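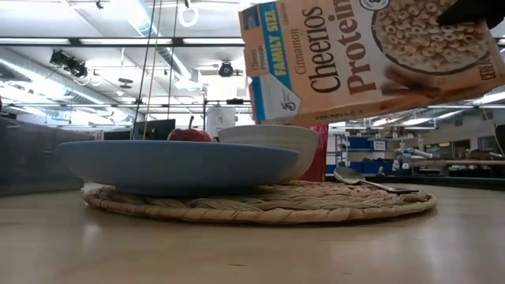
Budget due Friday. Have been putting it off since January and now it's all happening at once, so this is me thinking out loud while the kettle boils.

Where we're at. One more arm, fingers to go with it, a few spare cables, and a pile of kitchen stuff. The arm is the easy line. Two quotes, one from Munteanu and one from Westgate, and they're close enough that I'll go on lead time. Westgate says 11 weeks. Munteanu won't put a number in writing, which tells me plenty.

The fingers are where I got it wrong last year. Budgeted for one set per gripper like they were furniture. They're not, they're tires. Pads wear, screws go missing, someone wants the longer ones for bowls and the shorter ones for spoons. This time it's $400 a set and I'm asking for spares up front – if it gets cut it gets cut.

Then shipping. Always forget shipping. The last crate from Plandodov came with a $200 brokerage charge that wasn't on the quote, and I had to go begging for it out of the travel money. So now there's a line called "freight and surprises" and I'm leaving the name in.

Groceries! Had a long back and forth with finance over this. Yes, cereal is equipment. It's a consumable, fine, call it a consumable, but a family size box is a very different job from a small one. Wider, the weight slides around when you tip it, and the cardboard gives at the corner where you pinch it. You can't plan for that with a foam block. Same for apples, which don't keep, so that line repeats every month insted of once. Bowls and spoons I've put under one-time purchases, with a bit extra for breakage.

Things I'm still not sure about:

Service plan. Ternonwood wants $1,111 a year for it and I can't tell if it covers the gripper or just the arm. Have emailed twice.

Second-hand. Tempting, much cheaper, but then who do you call. Would do it for shelving, wouldn't do it for anything with a motor.

Lighting. Our ceiling lights bounce off the tabletop and a matte cover would be cheap. Put it in, took it out, put it back in.

Training time. Not a purchase so it never gets a line, then it eats a whole month of everybody's afternoons. Going to write it in the notes at the bottom where it will probaly be ignored.

If anyone has a spreadsheet layout they like for this, send it over. Mine has four tabs and two of them are called "new". Kettle's done – back to it.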